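Notes on the revised hedgerow payment

12 October 2022

The revised terms for hedgerow and margin payments were put out in August, and I have now read them twice against our own field records. We farm 462 acres at Groltness, mostly spring barley and grass, so what follows is written from that position. A dairy unit would read the same pages differently.

The main change is the unit of claim. Under the old terms a hedge was claimed by the parcel it bordered, which meant a boundary between two parcels could be entered against either one. It is now claimed by length and by side. If you manage both sides you enter both, and if a neighbour manages the far side you enter yours only. Our measured total comes to 3422 metres, counting each side separately.
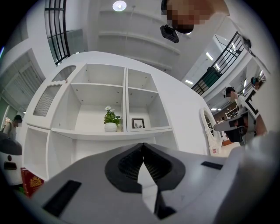

Does a gateway break the length of a hedge for payment purposes?

A gap is left out of the measured length once it is wider than the limit given in the annex, but the hedge on either side still counts as one entry on the form.

I measured ours with a wheel and then checked the figures against the map layer in Numby, the record package we moved to last year. The two differed by almost 26 metres over the whole farm, nearly all of it on the curved boundary below the Prollorier ground. The map draws that boundary as a handful of straight lines. I have entered the lower figure.

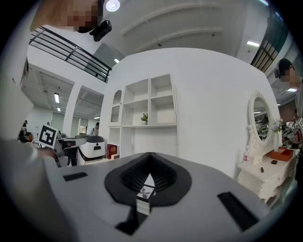 Cutting dates are the other matter. The new terms allow a hedge to be cut in one winter out of every three, with a record kept of which stretch was done and when. We had been cutting every other year, so the rotation has to be redrawn and two stretches will go a season longer than I would like. The contractor, Prasertsri, charges by the hour, and older growth is slower to cut. I have not yet put a cost on that.

Margins next to grass are still not eligible. I had expected this to change and had left a strip unploughed on the strength of it, which will now go back into barley in the spring.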